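4.2 Adherence to the home program

Participants in Lelarmont were given a pair of dumbbells, a folding bench and a printed sheet of exercises, and were asked to train at home for 10 weeks. Nearly all of them told us at intake that the only thing standing between them and regular exercise was the drive to the gym. With the drive removed, other obstacles came forward to take its place – the dog, the stairs, a television series.

Sessions were logged by hand. We received 2425 entries, a good share of them in the same pen and, we suspect, written at the same kitchen table on the last evening of the month. Entries were kept if they named at least one exercise and a weight. "Moved bench" was not kept.
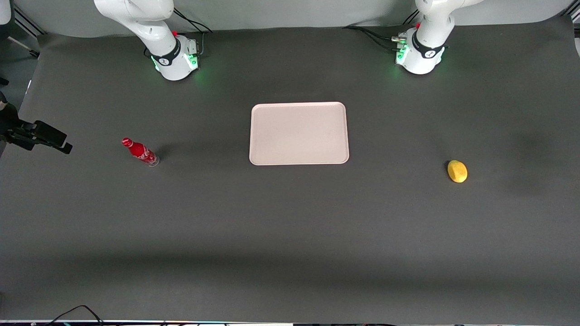

Kieran Ó Dubhghaill

Figure 3. Tabletop with two white robot arms.

Adherence was highest where the bench stayed unfolded in a room people had to walk through. Participants who stored it in a closet trained less, and two of them asked us in March whether they had ever been given one. Among those who kept it in the living room, 80 percent finished the program, though several also reported using it for laundry. We did not ask how often, and the log sheet had no column for it.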